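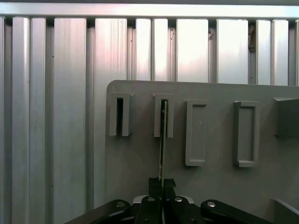 A gray mounting panel in front of a wall of aluminum profiles.

The Waiting Year

Sherif El Ouafi has played basketball in three gyms this summer, and two of them were locked to everyone else. The first belongs to his high school in Toledo, which let seniors in four at a time. The second is a church hall with a tile floor and one good rim. The third is his uncle's garage, where the ceiling is too low for a jump shot, so he works on his handle there.

2020-08-15

14 comments | 456 shares

He is a 6-foot-4 guard with a long first step and a left hand that coaches mention before anything else. A year ago he was a name on a few regional lists. By the end of last winter he had five scholarship offers, and two more schools were calling each week. Then the season stopped, the district tournament was left unfinished, and the travel circuit that would have filled his spring and summer was called off one event at a time.

"I kept my bag packed until May," he said. "My mom finally took the shoes out because they smelled."

For a recruit in his position, the months between junior and senior year are usually the loudest of the whole process. Coaches sit along the baseline at tournaments in their school colors. Players visit campuses, eat dinner with the team and see the dorms. None of that has been allowed since March. College coaches can call, text and set up video meetings, but they can't watch a player in person, and a player can't sit down in their office.

El Ouafi has taken 18 video calls with coaching staffs since April. He takes them at the kitchen table, with the laptop on top of a cookbook so the camera isn't pointed up his nose. His mother sits in on most of them. She asks about class sizes and who drives the players to the doctor.

The virtual tours have run together for him. One school flew a drone over its arena. Another sent an assistant coach through the weight room with a phone, and the call dropped on the stairs. "They all have a nice weight room," he said. "I don't know what it feels like to walk to class there. I don't know if the guys like each other."

What the coaches know of him comes mainly from film. His high school plays its home games on a single fixed camera above the scorer's table, and the picture is soft. Over the winter his family signed up with Pruvamo, a video service that cuts full games into clips and lets college staffs sort them by type of play. His uncle did the tagging at night. There are 2558 possessions in the account now, including a bad night in January when El Ouafi turned the ball over nine times and fouled out.

He wanted that game left out. His uncle kept it in.

"If they only see the dunks, they don't know who they're getting," the uncle said. "He came back the next game and had one turnover. You need the first game to see why the second one matters."

The list is down to two schools he will name in private and a third he says he is still thinking about. He won't share them publicly, partly out of courtesy to the coaches he hasn't called back. He had planned to decide in the spring, after a full senior season. He now expects to do it in October. Seniors already in college may be given another year to play, he said, and every one who stays takes up a spot somebody his age was counting on.

His high school coach has told him not to rush. He has also told him that offers can go away, and El Ouafi has noticed that the two pieces of advice don't fit together very well.

In the meantime there is a job. Four mornings a week he unloads trucks at Wedico, a restaurant supply warehouse off the interstate, starting at 6. He is saving for a car. He says the lifting has helped his shoulders more than anything he did in the school weight room, and that the older men on the dock have strong opinions about his free throws, which he made at 71 percent last season.

In the afternoons he goes to whichever gym is open. At the church hall he shoots until he has made 200 from the left wing, his weak spot, and his younger sister rebounds for him at a rate of one milkshake per session. She is 12 and says he is behind on payment.

There may not be a high school season this winter. The school has put out a schedule, with a home opener in December, and everyone involved treats it as a draft. El Ouafi has taped it to the refrigerator anyway — next to his work shifts and a dentist appointment that has been moved twice.

"I'd like to play that first one," he said. "After that, whatever they tell us."

14 comments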